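Stop asking for shorter sets. Venla Halonen played 88 minutes at Flundeck in July and half the room was checking phones by the second track – their loss. The slow part IS the set. Without it the last drop is just loud.
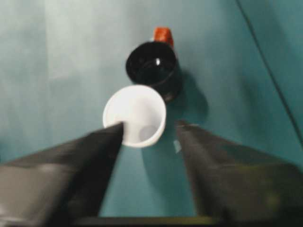
Promoters want everything cut to fit a clip now. Long ambient stretches get treated like dead air, teh boring bit. Two cups on a teal table, and at home her Zundport tape still beats most nights out. Play it thru once. No skipping.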